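The Hangers

The shop on Kirkside closed in September, and by winter the landlord wanted the back room cleared. She had the key until noon on the 24th. She went in early and put her coat over the radiator, which was off.

Most of it had gone already. Hellard had taken the rails and the till, and a man from Okafor had come with a van for the mirrors. What was left was the white table, the shelf of receipt books, and the hangers.

Her mother had been particular about hangers. Wire ones left a ridge in the shoulders of a jacket, she said, and a customer who saw a ridge would ask for money off. So they had bought plastic, a few at a time, and never thrown one out. Some had come from the Colau warehouse sale and some from a hotel, and none of those matched.

She fetched the green basket and started putting them in, hooks up. It went quickly until she came to two that had caught on each other. She pulled and they held. She laid them down on the table and looked at how they went together.

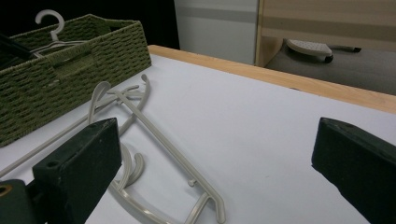

The last two, and the green basket.

When she was nine she had been paid to do this. A penny for each pair untangled, put down in a notebook under her name. One summer she got to 36 pairs and then found out that her brother had been tangling them again for half the money. Her mother paid them both and moved the notebook to a high shelf.

She turned the top hanger over and slid it along the bar of the other until the hook was clear. They came apart without a sound. She put one in the basket and stood holding the other.

The landlord knocked at the front. He was early too.

"Is that everything?" he said.

"Nearly," she said. She took her coat off the radiator, put it on the hanger, and hung it on the back of the door. Then she went to get the receipt books down.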